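Progress report to the Raju Fund
Community Repair and Reuse Program, Ustton
Reporting period ending April
Prepared by Qistina Ong, program lead

Summary for those who only read the first page

We were funded to find out whether a neighbourhood repair service can keep small household goods out of landfill at a cost the council could later carry by itself. At the end of this period my answer is that I don't know, and I am less confident than I was in the last report. The sessions are busy and people like them. Whether they change what ends up in the tip is a separate matter, and the evidence we have for it is thin.

Attendance and the landfill claim

The original application said each session would "divert" goods from landfill, and treated every item brought in as an item saved. I would like us to stop doing that. Rizwan Khokhar went back through the intake sheets and rang people who had brought in a toaster, lamp or fan. He reached 30 of them. A good number had already bought a replacement before they came to us, and the repaired one had gone into a cupboard or the garage. Others told him they would have fixed it themselves or asked a relative. A toaster in a cupboard is out of landfill for now, but I wouldn't like to defend it in front of the councillors.

The sample is small and leans towards people who pick up the phone. Please don't quote it in the newsletter.

The Stedeo software

We were asked to trial the Stedeo booking system in place of the paper diary. It went live in the second month. Yusri Santoso set it up and has been patient with it. The supplier promised fewer missed appointments, and missed appointments did fall, but we also began sending reminder texts in the same month, and those came from our own phone. I can't separate the two and I doubt the supplier can either. The licence comes up for renewal at $3000. My recommendation is that we go back to the diary for one quarter, keep the texts, and see what happens. If the fund would prefer that we renew, I would ask that it be recorded as the fund's decision.

Skills training

Bautista Pereyra ran 4 evening classes on basic electrical testing, sewing machine servicing and chair repair. Feedback forms were glowing. Feedback forms always are when they're filled in beside a plate of biscuits. A better test is whether anyone used what they learned, so we wrote to participants afterwards. Few replied. Two have since helped at the bench, and one of those was already a retired fitter.

The chair repair evening was the weakest on paper and possibly the most useful. Bautista let it run past 9 pm and people left with finished joints. I would repeat that class and drop the sewing machine one unless we can find a second machine to practise on.

Premises

The move to the room at Zunance House is complete. The rent is lower, the parking is worse, and the promised storage cage hasn't turned up. Access before 8 am still depends on somebody ringing the building manager. 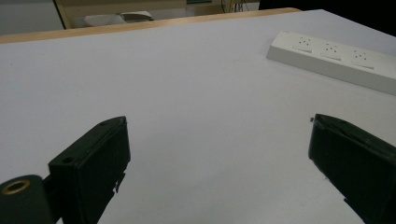 I am told the cage will be installed next quarter. We were told the same thing last quarter, so I have left the off-site storage cost in the budget until there is a lock on a door.

Spending

We are under budget, mainly on wages. The part-time coordinator position was advertised twice and stayed vacant for 3 months. I would caution against reading the underspend as efficiency. Yoga Sumampouw covered the gap on top of his own hours, and he has told me he won't do it a second time.

What I am asking for

Permission to carry the unspent wages into the next period. Permission to replace the "items diverted" figure with a follow-up call to a proper sample of visitors, drawn up before the sessions begin. A decision on Stedeo before the renewal notice lapses.

I would also ask that the proposal to open a second site be held over. The case for it rests on the attendance figures, and I have explained above what I think those are worth.

Intake sheets and Rizwan's call notes are available on request, with names removed.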